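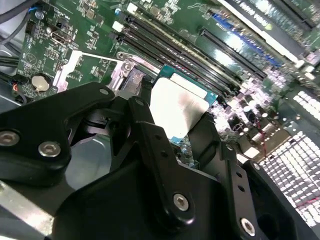 Amancay Navarrete told me in the first week that I'd spend more time throwing demos away than recording them, and I laughed. I'm not laughing now! My final count is 1,757 recorded episodes and 1,241 that made it into the training set, so okay, recording still won, but it sure didn't feel like it in January.

## What I was trying to do

My part of the Nimri project was collecting examples of one job: handling the processor on a desktop motherboard while the board is still inside its case. Ha-neul Yeom is training the policy, and I'm the one driving the arm by hand so the policy has something to copy. We picked this job because it's fussy. The fingers have to get down near the socket bracket and the memory slots without bumping either one, and a processor is a small flat thing that doesn't give you much to hold on to.

## How the recording went

Every episode starts with the arm parked over the case and ends when I press the pedal. We log the wrist view, the joint positions and the finger opening. I write one line of notes per episode (mostly "fine", sometimes a word I had to edit out before sharing the file).

The wrist view was a mixed blessing. It's great for seeing what's between the fingers, but the gripper itself takes up a lot of the picture, and when you come in low a finger covers part of the chip. Bright spots were the other headache – light bouncing off a metal vent grille can wash out that whole side of the board. I started changing the lamp position between batches, so the policy wouldn't learn just one kind of glare.

## What got thrown out

Mostly hesitation. If I hovered for ages deciding what to do, the policy learned to hover too, and Ha-neul's early runs just hung there over the socket like they were thinking it over. We also cut 2 full batches where the camera and joint clocks had drifted apart. That one hurt.

## Still to do

- Re-record the low approaches with a different wrist angle
- Get 5 other people to drive, so it isn't all my habits
- Fix the clock check so it runs before a batch starts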